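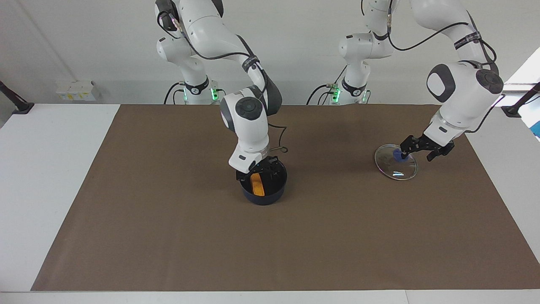 Miltwood Housing Association will replace the cookware in its shared kitchens this spring, after a review found that many pots and pans in daily use were past safe working condition. The replacement program covers kitchens in 30 buildings and will be paid for from the association's regular maintenance budget, with no change to monthly charges. Residents had been asked to state a preference on color as well as size, and dark navy blue, as on the cooking pot on the brown mat, was chosen over plain steel for the larger pots. Orders have been placed with the kitchen supplier Jarnetti, and the first deliveries are expected in February.

The review was led by Simone Sales, head of resident services, and looked at cookware, storage and cleaning arrangements in every shared kitchen the association manages. Inspectors recorded loose handles, warped bases and worn inner coatings. Items with loose handles were taken out of use on the day they were found, and temporary replacements were supplied to the two buildings most affected, Issa House and the Volent Street residence.

"Shared kitchens are used from early morning until late at night, often by people who have never met," Ms. Sales said. "Equipment in that setting wears out much faster than it does in a private home, and our replacement schedule did not reflect this."

Under the new schedule, cookware will be inspected every three months and replaced when it fails inspection, whatever its age. Until now, items were replaced only when a resident filed a written report. The association received 60 such reports last year, most of them from the same few buildings.

Each kitchen will receive a basic set made up of large and medium pots with lids, frying pans, a colander and oven trays. Kitchens with induction cooktops will receive suitable models. Residents who keep their own cookware in a shared kitchen are asked to label it clearly or move it to their rooms before the delivery date posted in their building. Unlabeled items that pass inspection will be kept for general use. Items that fail will be sent for metal recycling.

Tamer Sfeir, who represents residents on the association's board, welcomed the decision but said that storage remained a concern. Several older kitchens have only one deep cabinet, and large pots are often left on the cooktop between meals. The board has asked for a separate proposal on shelving, to be presented at its next regular meeting.

Delivery dates will be posted on the notice board in each building at least two weeks in advance. Kitchens will close from 9 a.m. to noon on the day of delivery. Questions may be directed to Heikki Kettunen at the resident services office.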